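Setting the Table, Small Scale
Project report, Intro to Spatial Design
Fenna Leemans and Zuzana Šindelář

Our question was simple: how much does a marked surface change the way people put dishes on a table? We both grew up in homes where everybody had an opinion on where the bowl goes, so this was a fun one to get started on!

We covered the tabletop in brown paper and ran strips of blue tape across it to make a grid. The cells came out a bit uneven (measuring tape and sticky tape at the same time is harder than it sounds), but we decided to keep them that way. The paper was a great choice. It's matte, it doesn't compete with anything you set on it, and pink dishes look wonderful against it. We tried a white cover first and the bowl just about disappeared.

For the dishes we stayed with a plate, a bowl and an apple. Zuzana wanted a cup too, but in the first tryout people spent all their time on the handle — left or right, toward you or away — and forgot about the rest. 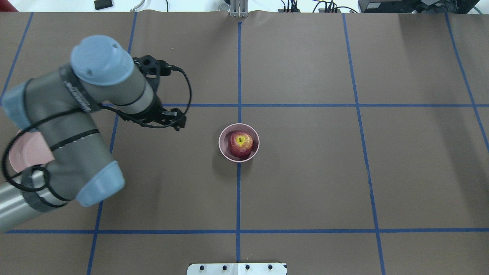

Each person did the task 2 times, once with the tape down and once on bare paper, and we had 12 people in all. That gave us over 200 notes to sort through, mostly from Fenna, who writes down everything. We put them into 3 groups: centered, lined up with an edge, and what we called "wherever."

The tape had a much bigger effect than we expected. With the grid down, people went for the lines and kept nudging the bowl until it looked right to them. Without it, "wherever" won easily, and the plate drifted toward whichever hand the person used.

If we did this again in May we would try thinner tape and a darker paper. We'd also like to try a round table, where a square grid doesn't fit the edges at all — Fenna already has a sketch for that one.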